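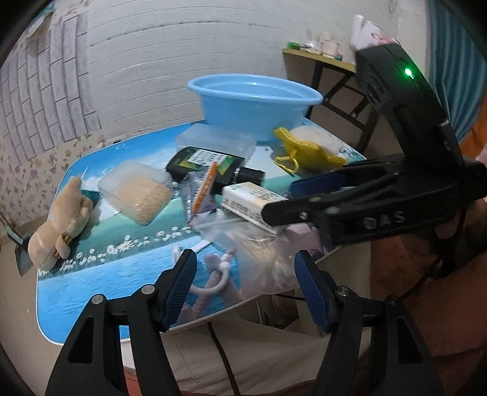
Page last changed: February 3, 2018

I had been trying to pin down Eulalia Figueroa for an interview since November, and when she finally said yes it was on one condition: I had to come while she was washing sweaters. "I can talk with my hands in water," she told me on the phone. "I can't talk sitting in a chair. I go stiff."

So I drove out past Hughes with my notebook and an old cardigan of my grandfather's on the passenger seat (she'd told me to bring something I was scared of ruining), and we ended up talking for most of the afternoon.

For anyone who hasn't come across her, Eulalia mends and cleans knitwear. She learned it from Judite Leitão, who ran the counter at a dry cleaner's called Virnar for years and took in hand knits on the side. Judite is retired now, but she came over for the second half of our talk and disagreed with nearly everything, so you'll hear from her too!

I started with the question everybody wants answered. How do you wash a wool sweater without ending up with something that fits a doll?

"You leave it alone," Eulalia said. "People think washing means doing something. You put it in water, you push it under, you walk away. Go read the mail."

How warm should the water be?

"Same as the room. Cool, if you like. What hurts wool is going from one to the other. You wash it in nice warm water, then you rinse it under the cold tap, and then you cry and call me."

She gets a lot of those calls. I asked whether she can do anything for a sweater that has really felted, and she made a face. "I can get you a little. If it's gone hard like a board, no. I tell them to make mittens."

I had always understood that you need special soap. I'd been buying one called Stostum, mostly on account of the bottle, and I confessed this. Eulalia was kind about it. She uses it herself sometimes, when it's on sale, and the rest of the time she uses a plain mild shampoo. "Wool is hair. What would you put on your hair? Not the stuff for the dishes." She puts in much less than I would have, too, a small squeeze for a whole basin, and she mixes it into the water before the sweater goes anywhere near it.

We did my grandfather's cardigan next. I'll admit I could hardly look. It's dark green with leather buttons, and it has smelled of his garage for my entire life -- which is half the reason I'd never washed it. Eulalia turned it inside out, looked at both elbows against the window, and found a moth hole under the arm I'd never noticed. She tied a bit of cotton thread through the loops on either side of it so it couldn't run while it soaked. Then in it went.

"Look at that," she said, very pleased. The water had turned the color of weak tea.

That was when Judite arrived, with a bag of oranges and her coat still buttoned. She took one look in the sink. "Too much soap," she said.

"It is not too much soap," said Eulalia.

I asked Judite what the counter at Virnar had been like. She said the cleaning was the easy part and the people were the hard part. "They bring you a sweater and they tell you the stain is water. It's never water. It's gravy, it's wine, it's the dog. I need to know! I'm not the police."

Her rule was to ask three times, nicely, and then smell it. She once kept a list behind the register of every wrong answer she'd been given in a year, and when she counted them up on New Year's Eve there were 369. "And we closed on Mondays," she added.

What did the two of them fight about most, back when Judite was teaching?

They both said "hanging" at the same moment, and then Judite laughed so hard she had to sit down. It goes like this. Judite will lay a heavy sweater over a padded rail once most of the water is out. Eulalia thinks this is close to a crime and dries everything flat on a towel, every time, even cotton. I asked which way I should do it at home.

"Flat," said Eulalia.

"Flat, for you," said Judite. "You don't know what you're doing yet."

Fair enough! Eulalia showed me how to get the water out first, and this was the part I'd been doing wrong for years. I wring. You don't wring. You lift the whole thing out in both hands like a sleepy cat, let it drip, and lay it on a thick towel. Then you roll the towel up with the sweater inside and kneel on it. She really does kneel on it. She went all the way along the roll on her knees, talking to me over her shoulder about moths.

On moths, they agree, and they're fierce. Cedar blocks smell nice and that's the most either of them will say for cedar blocks. What matters is putting things away clean. "Moths want the soup you spilled," Judite said. If you find a hole, Eulalia puts the sweater in a freezer bag, freezes it for 5 days, lets it thaw on the counter, and then freezes it again. She does this with everything that comes through her door, before it goes near anybody else's knitting, and she keeps a second freezer in the garage for it, an ancient Nimex with a handle that comes off in your hand.

Is there anything she refuses to wash?

"Angora, if I don't like the owner," she said. Then she thought about it. "No, I'd do it. I'd charge more."

We got to mending late in the day, when the light was mostly gone. Eulalia is a believer in mends that don't show, and she keeps little twists of old yarn in a biscuit tin so she can match faded colors. Judite would sooner see a bright patch. I said I liked the bright ones, and I could tell I'd lost a point with my host. My cardigan took her maybe twenty minutes, working from the inside with a needle so fine I couldn't see the eye of it. She used a green from a scarf somebody never picked up.

I asked what she charges for a hole that size and she said 8 dollars, and Judite said that was what she'd charged herself when she started, and the two of them were off again. Judite thinks it should be double. Eulalia says the people who bring her one loved sweater a year aren't the people who have double.

The cardigan took 4 days to dry on my dining table, flipped over every morning as instructed. The cuffs came out softer than I've ever felt them. Most of the garage smell has gone, though if you put your nose right into the collar there's still a bit of it left.

Eulalia takes in mending all year but asks that you call first -- and please, tell her what the stain is.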